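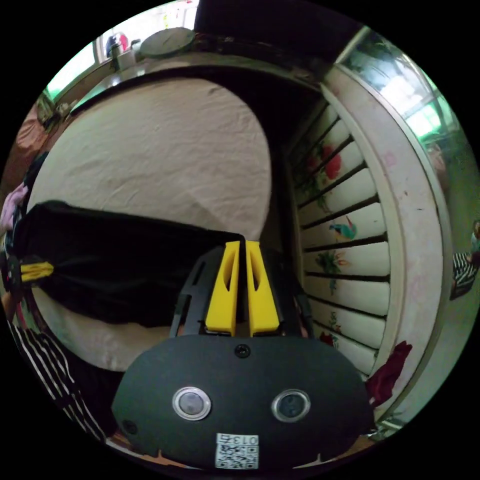 # Week 6 notes: Who Makes the Bed?

Okay, these are the notes I promised from Friday's session, tidied up a bit for the people who missed it. They follow my slides loosely and my tangents closely. If you were there, skip to the reading questions at the end.

We spent last week on warehouses, so this week I wanted a room. A bedroom, with a bed somebody has to deal with — a beige sheet full of wrinkles, a dark red cloth crumpled over the rail, blankets and bits of fabric along the side. If you've ever worked a housekeeping shift (hands went up, quite a few of them!), you can tell me more about that bed than I can tell you. You'd know where to start. And that "knowing where to start" is what the whole lecture was about.

## The Zostau case

Our case is Zostau, a guesthouse group with 78 rooms split over 2 buildings. In April they signed up with a small automation firm called Gestley, who want to teach machines to handle bedding and clothes. The machine learns from people. Staff carry a hand-held gripper with yellow fingers and do ordinary jobs with it: pick up a cloth, pull a corner, move a garment off the bed. The recordings go to Gestley, and the housekeepers go back to their regular rooms.

The target in the first contract was 400 recorded tasks. I want you to hang on to that number, as it comes up again when we get to pay.

Things I said about this that are worth writing down:

- The people doing the recording are the experts here. Gestley's engineers can build a gripper. They can't strip a bed fast.
- Recording is work. It has its own pace and its own sore spots, and it doesn't show up in anybody's old job description.
- The job changes *before* any robot arrives. I really can't say this enough. Most of the textbooks start the clock on the day the machine gets plugged in, and by then half the interesting stuff has already happened.

## Why soft things are hard

A quick detour, because somebody asked why we don't have bed-making robots already when we've had welding robots for decades.

A car door is the same shape every time. A sheet isn't. Pull one corner and the rest does something else. Add a second fabric on top and the machine has to work out where one stops and the other begins. Look at the big black item lying across the bed in the picture. Is it a bag? Folded clothing? I went back and forth on it myself, and I have eyes and a lifetime of laundry behind me. A person would just grab it and find out. That grabbing-and-finding-out is what Gestley is paying for, even if the contract calls it "task data."

Then there's the furniture. The board on this bed has white slats with hand-painted flowers and a little bird on them, and a curved rail with scuffs on it. A hotel chain with identical beds in every room is a much easier customer. In a place where the furniture has some character, a worker adjusts without thinking and a machine has to be shown.

(Side note for the design students: yes, you could buy plainer beds. That's a real option and companies do take it. When the workplace gets rearranged to suit the machine, ask who got consulted. I'd like one of you to write your paper on this, please!)

## What the staff said

I interviewed Rosário Ramalho, who runs housekeeping at Zostau, and played two clips from our conversation. My summary, since the audio in that lecture hall is terrible:

She liked the project more than she expected to. Her team had never been asked how they do things, and suddenly people were very interested in how they do things. A couple of the newer hires learned tricks from the older ones just from being in the same room while the recording went on. She hadn't planned on that, and it's now part of how she trains people.

She was less happy about the tool. You lose your fingers, basically. Everything you'd normally feel for — the seam, the thickness of the fabric — you now have to do by looking. She told me the first few days made her feel like a beginner at a job she's done for most of her adult life, and she didn't enjoy that at all. I asked whether it got better. "It got faster," she said. I'll leave you to decide if that's the same answer.

And she brought up the scheduling, which I hadn't thought to ask about. Recording ran in blocks of 40 minutes. The rooms still had to be ready at the same time in the afternoon, so whoever wasn't recording picked up the slack, and for the first couple of weeks there was some grumbling over who got the blocks and who got the stairs.

## Pay, credit and the awkward part

Back to those 400 tasks. The contract paid Zostau per task. Zostau paid the staff their normal hourly rate. Nobody broke any rules, and still you can probably feel why we argued over it for most of the second hour.

Three positions came up in the room, and I'm giving them the names of the people in our readings who hold them, more or less:

1. **Janevski's view.** Skill that's been recorded is still somebody's skill, and the worker should get a share each time it's used.
2. **Cavora's view.** Shares are impossible to track once everything's mixed together, so pay a decent bonus up front and put the terms in writing.
3. **The back row's view.** Neither matters if hours get cut later, so bargain over hours first.

I lean toward the second with a good dose of the third, and I told you so, but you won't lose points for disagreeing with me. Last year's best paper did.

## For next time

Read the Janevski chapter and the short Cavora piece. Come with half a page on these:

- Pick one task from a job you've had. What did your hands know that you'd struggle to put in a manual?
- Who at that workplace would have been asked to do the recording, and who would've covered for them?
- If your old boss had offered you a bonus for it, what would you have wanted in writing first?

Papers are still due at the end of the month. Office hours are in the usual place, and please knock, the door sticks.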